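The Great Sock Amnesty

I moved out of the Brorside apartment in November with 16 boxes, a lamp, and one garbage bag of socks that had no partners. I had been carrying that bag from home to home for years, the way other people carry their grandmother's china.

My theory was that the missing ones would turn up. Socks don't leave the building. They go behind something, and one day you pull the something away from the wall and there they all are, looking sheepish. Well, I pulled everything away from every wall in that apartment and found 2 hair ties and a pizza coupon.

So this time the bag got a deadline. Anything still single after 30 days would become a dust rag.
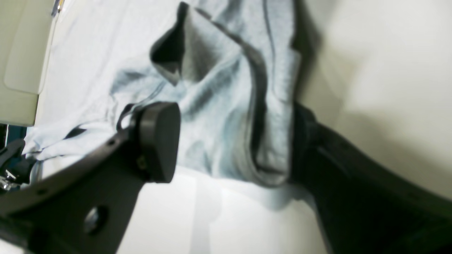
I lasted until day four before I started bargaining. Two navy socks of different lengths are a pair if you wear boots. Gray goes with slightly older gray. By the end of the first week I had married off half the bag on grounds that would not hold up in any court, and I was wearing the results to work.

The rest did become rags, and they're good ones. You put your hand inside and wipe the blinds and feel like a very dull puppeteer. I've done the baseboards too, which I had never done in my life and don't plan to do again.

Then last night I did a load of laundry in the new place, five pairs, all accounted for going in. Nine socks came out. I've started a new bag and hung it on the back of the closet door.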